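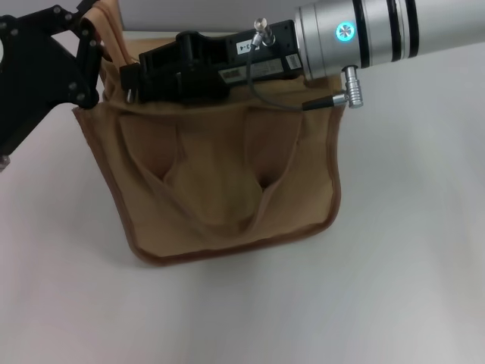 Tasche aus hellbraunem Stoff mit dunklerer, abgesteppter Einfassung, über einer weißen Tischplatte hängend

Protokoll der Sitzung des Arbeitskreises Textile Ausrüstung und Konfektion

Datum: 8. Dezember 2022
Ort: Besprechungsraum 2, Werk Turkby
Leitung: Ineke Brouwer
Teilnehmende: Konstruktion, Zuschnitt, Näherei, Einkauf, Prüflabor, Reklamationsbearbeitung
Entschuldigt: Versand
Verteiler: Teilnehmende, Werkleitung, Ablage Arbeitskreis

TOP 1 Genehmigung des letzten Protokolls

Das Protokoll der Sitzung vom Juni wird mit einer Änderung genehmigt. Unter TOP 4 muss es »Einfassband, schräg geschnitten« heißen, nicht »Einfassband, gewebt«. Die Konstruktion reicht die korrigierte Seite nach.

Offene Punkte aus dem Juni:
Nadelplan für die Doppelsteppstichmaschinen: erledigt.
Lagerkennzeichnung der Garnkonen nach Charge: teilweise umgesetzt, bei Restkonen fehlt die Kennzeichnung weiterhin. Die Näherei legt Restkonen bis auf Weiteres in gesonderte Behälter und verwendet sie ausschließlich für Muster.
Neufassung der Prüfanweisung Nahtfestigkeit: siehe TOP 3.

TOP 2 Gewebe Tasley, Wareneingang und Schrumpf

Der Einkauf berichtet über die letzte Lieferung des Baumwollgewebes Tasley durch Ostapchuk. Das Flächengewicht liegt innerhalb der vereinbarten Toleranz. Die Farbabweichung zwischen den Rollen ist mit bloßem Auge erkennbar, wenn Zuschnitte aus verschiedenen Rollen nebeneinanderliegen. Innerhalb einer Rolle ist kein Verlauf festzustellen.

Das Prüflabor hat den Waschschrumpf in Kett- und Schussrichtung bestimmt. In Kettrichtung wird der Grenzwert bei zwei Rollen überschritten, in Schussrichtung bei keiner. Ostapchuk führt die Abweichung auf eine geänderte Spannung beim Trocknen zurück und hat eine schriftliche Stellungnahme angekündigt, die zum Zeitpunkt der Sitzung nicht vorliegt.

Der Zuschnitt weist darauf hin, dass die Schablonen für alle Teile mit umlaufender Einfassung auf den bisherigen Schrumpfwert ausgelegt sind. Bei höherem Schrumpf des Grundgewebes und unverändertem Einfassband wellt sich die Kante nach der ersten Wäsche. Eine Anpassung der Schablonen wird diskutiert und zurückgestellt — zunächst ist zu klären, ob der höhere Wert dauerhaft zu erwarten ist.

Beschluss: Die beiden beanstandeten Rollen werden gesperrt und getrennt gelagert. Teile eines Artikels werden nur aus einer Rolle zugeschnitten. Der Einkauf fordert die Stellungnahme von Ostapchuk schriftlich an und behält die Rechnungsposition für die gesperrten Rollen ein.

TOP 3 Prüfanweisung Nahtfestigkeit

Das Prüflabor legt den Entwurf der neuen Prüfanweisung vor. Wesentliche Änderungen gegenüber der geltenden Fassung:

Die Prüfung der Henkel- und Gurtansätze erfolgt künftig am fertigen Teil. Bisher wurden genähte Streifenproben verwendet, deren Ergebnisse sich auf mehrlagige Ansätze nur bedingt übertragen lassen.
Die Mindestkraft für Gurtansätze beträgt 900 N. Für einfache Seitennähte gelten 600 N.
Die Last wird stetig gesteigert und nach Erreichen des Sollwerts 30 Sekunden gehalten.
Als Versagen gilt auch ein Ausreißen des Gewebes neben der Naht. Die Bruchart ist im Prüfblatt zu vermerken.
Die Proben sind vor der Prüfung im Normalklima auszulegen.

Die Näherei fragt, ob die Mindestkraft auch für Artikel gilt, deren Ansatz nur mit einem einfachen Riegel gesichert ist. Das Prüflabor bejaht dies. Nach Einschätzung der Näherei ist der Wert mit der heutigen Riegelform bei schmalem Gurt nicht sicher zu erreichen. Die Konstruktion schlägt für diese Artikel einen Kreuzriegel vor. Der Mehraufwand pro Ansatz ist noch nicht ermittelt.

Die Reklamationsbearbeitung regt an, die Dauerbelastung ebenfalls zu prüfen. Die meisten Rückläufer mit Schäden am Ansatz zeigen keinen Gewaltbruch, vielmehr einen allmählichen Verschleiß des Nähfadens an der Umlenkkante. Ein geeignetes Verfahren steht im Haus nicht zur Verfügung. Der Punkt wird in den Themenspeicher aufgenommen.

Beschluss: Der Entwurf wird mit redaktionellen Änderungen angenommen. Bis zur Klärung der Riegelform bleibt für schmale Gurte die bisherige Anforderung in Kraft. Das Prüflabor ergänzt eine entsprechende Übergangsregelung.

TOP 4 Einfassungen, Eckausbildung

Ineke Brouwer erläutert die Auswertung der Nacharbeit. Der größte Einzelposten entfällt auf Einfassungen, dort wiederum auf die unteren Ecken. Es werden zwei Fehlerbilder unterschieden: nicht erfasste Unterkante des Bandes und Faltenbildung durch zu starke Zuführung.

Nach Angabe der Näherei tritt das erste Fehlerbild fast nur bei Radien unterhalb des Apparatemaßes auf. Der vorhandene Bandeinfasser führt das Band an engen Ecken nicht sauber. Zwei Abhilfen kommen in Betracht: Vergrößerung des Eckenradius in der Schablone oder Beschaffung eines schwenkbaren Einfassers. Die Konstruktion hält einen größeren Radius bei Flachtaschen für unkritisch. Bei Artikeln mit Bodenteil passt die Ecke dann nicht mehr zum Gegenstück.

Zum zweiten Fehlerbild wird festgehalten, dass der Bandvorschub derzeit nach Gefühl eingestellt wird. Eine Skala ist am Apparat vorhanden, die Werte sind jedoch nicht dokumentiert. Die Näherei erfasst die Einstellungen je Artikel und Bandbreite.

Beschluss: Für Flachtaschen wird ein Musterlos mit vergrößertem Radius gefertigt, Umfang 30 Stück. Für den schwenkbaren Einfasser holt der Einkauf ein Angebot ein. Eine Entscheidung über die Beschaffung erfolgt nach Auswertung des Musterloses.

TOP 5 Nähfaden Plodisen

Die Umstellung auf den Umspinnzwirn Plodisen ist an vier Maschinen abgeschlossen. Fadenbrüche sind nach Anpassung der Oberfadenspannung zurückgegangen. An der Riegelmaschine besteht weiterhin ein erhöhter Fadenabrieb, vermutlich an der Fadenführung vor dem Gelenkfadenhebel. Die Instandhaltung tauscht das Bauteil.

Der Zuschnitt fragt nach der Farbechtheit des dunkleren Farbtons auf hellem Gewebe. Das Prüflabor hat die Wasser- und Waschechtheit geprüft und keine Anblutung festgestellt. Die Reibechtheit in nassem Zustand steht aus.

Kein Beschluss. Wiedervorlage in der nächsten Sitzung.

TOP 6 Verschiedenes

Die Klingen des Rundmessers werden künftig zentral nachbestellt. Bedarfsmeldungen gehen an den Einkauf, nicht mehr direkt an den Lieferanten.

Die Näherei bittet darum, Änderungsstände auf den Arbeitskarten einheitlich oben rechts einzutragen. Die Konstruktion sagt dies zu.

Das Klimagerät im Prüflabor wird gewartet. Während der Wartung sind keine Prüfungen im Normalklima möglich — dringende Proben sind vorab anzumelden.

Aufgaben

Einkauf: Stellungnahme Ostapchuk anfordern; Angebot schwenkbarer Einfasser.
Prüflabor: Prüfanweisung redaktionell überarbeiten und Übergangsregelung einfügen; Nassreibechtheit Plodisen.
Konstruktion: Schablone Flachtasche mit vergrößertem Radius; Vorschlag Kreuzriegel mit Zeitaufnahme, gemeinsam mit der Näherei.
Näherei: Erfassung der Vorschubwerte; Musterlos nach Freigabe der Schablone.
Instandhaltung: Fadenführung Riegelmaschine.

Der nächste Termin wird mit der Einladung bekannt gegeben. Themen sind bis eine Woche vorher bei der Leitung einzureichen.

Für das Protokoll: Ineke Brouwer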